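Workshop notebook, July 2025

Scratcher base, second go

Right, the small cat scratcher. Picking this up where I left it in April, when the post kept working loose and I got cross and put the whole thing on the shelf. The base was simply too light. Any decent-sized cat who gets a good stretch going will have it over, and then they won't go near it again for weeks (mine didn't, anyway, and she's not a nervous animal).

So the new base is two layers of the Pemik board glued face to face, with the grain crossed. I left it clamped overnight and it came out flat, which I was pleased about after the banana shape I got last time! The post is still the cardboard tube with a softwood plug in each end. I've gone up to three screws through the base into the bottom plug, because with one the post just turns round on itself as soon as there's any sideways pull.

Countersink the heads properly. I didn't on the first one and it rocked on the kitchen floor, so I had to take the felt off and do it all over again.

Sisal

Loukia Tsoukalas brought me a coil from Katsaros and it's lovely stuff, much less hairy than the Furneck rope and it doesn't smell of oil. It is stiffer though, so it wants pulling round hard on every turn. I ran a thin line of glue for the first few turns, then went dry up the middle, then glued again near the top. The idea is that when the middle gets shredded you can cut it out and rewind that bit without scraping glue off the tube. Loukia thinks I should glue the lot and be done with it. We'll see!

Knock each turn down against the last one with a block and mallet as you go. If you leave it to the end the gaps won't close, I tried.

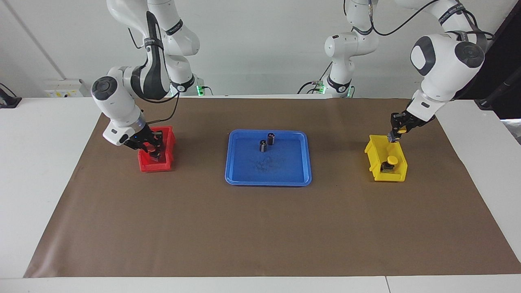
Top perch

Cut a round one, 12 inches across, and then wished I'd made it a bit of an oval. A cat curled up fits the round nicely, but one lying on its side has legs hanging off everywhere. Leaving it for this one, will draw up an oval for the next.

The fleece cover goes on with a drawstring underneath so it can come off for the wash. No staples on the top face, please, even if it looks neater. Jess's old tree had them and they worked up through the fabric.

Still to do

Felt pads for the underside, the thick ones.
Ask Biltdale if they'll sell offcuts of the heavier board by the bag, as I hate paying for a full sheet just for bases.
Second coat of wax on the perch edge, and let it air well before any cat gets near it.
Find out where the good mallet went. Loukia, if it's in your van I'd like it back.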